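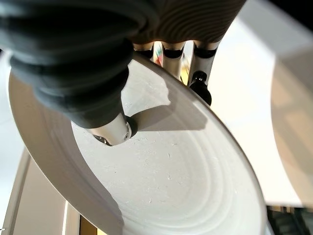

2. Plates

2.1 What we wanted to find out

The dining hall at Stasau serves lunch in two sittings, and the plates from the first sitting have to be washed and back on the shelf before the second one starts. Our group looked at how much of that time goes into handling the plates and how much goes into the washing itself. Glasses and cutlery are covered in section 3.

The plates are large, round and white. The hall owns 239 of them. Side plates and bowls were left out of the study.

2.2 Method

We watched the return counter over 20 lunches and wrote down each time a plate was picked up or put down. In total we logged 778 pickups. Dariusz Adamczyk kept the log and the rest of us took turns at the stopwatch. For the first two lunches we used a paper form from the Koleo handbook, but the columns were too narrow and we drew our own.

Each pickup was put into one of three groups:

Rim grip: thumb on the inner face, fingers on the outside of the rim.
Flat grip: one hand under the plate.
Two hands: one on each side.

If the grip changed while the plate was being carried, we wrote down the first one.

2.3 Results

The rim grip was the most common at every lunch. It leaves the other hand free for scraping, and the plate can be tilted straight into the rack. The flat grip was used mostly for plates with food still on them. Two hands were used for stacks and hardly ever for a single plate.

A stack of more than eight plates slowed people down. They stopped to look for a clear spot on the counter, and twice the stack had to be split before it would fit under the shelf.

The Drorkus rack holds plates upright in slots. Plates this size fit only in every second slot, so the rack fills up sooner than the label on it suggests. We had not planned for this and had to redo our first table.

2.4 Problems

Some 80 of the entries have no end time, mostly from the busiest part of the first sitting. We kept them for the grip count and left them out of the timing. We also changed the position of the stopwatch table after the fourth lunch, which may have affected the times.

2.5 Suggestions

Keep stacks at the counter to eight plates or fewer.
Move the scraping bin to the left of the rack.
Try a rack with wider slots in September, when the hall reopens.

Ms. Pawłowska has a copy of the full log.

Draft handed in 1 June 2024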